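October, gripper swap. Took the Prirano fingers off and put the Wirkaseck pair on for the socket lever job, same PC tower on its side, same program, 12 tries each (Meriem Belhaj wants 16, we'll see!).

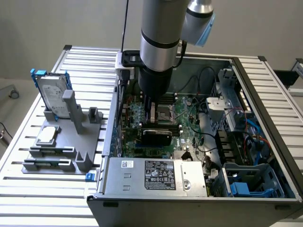 Notebook 3, p. 16

Narrow tips are so much nicer near the memory slots. Speed down to 300 for now, 400 felt rude.

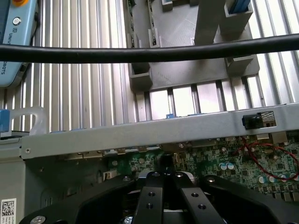

Still want to move the wrist cable before the next run, and ask Brotdale about longer tips.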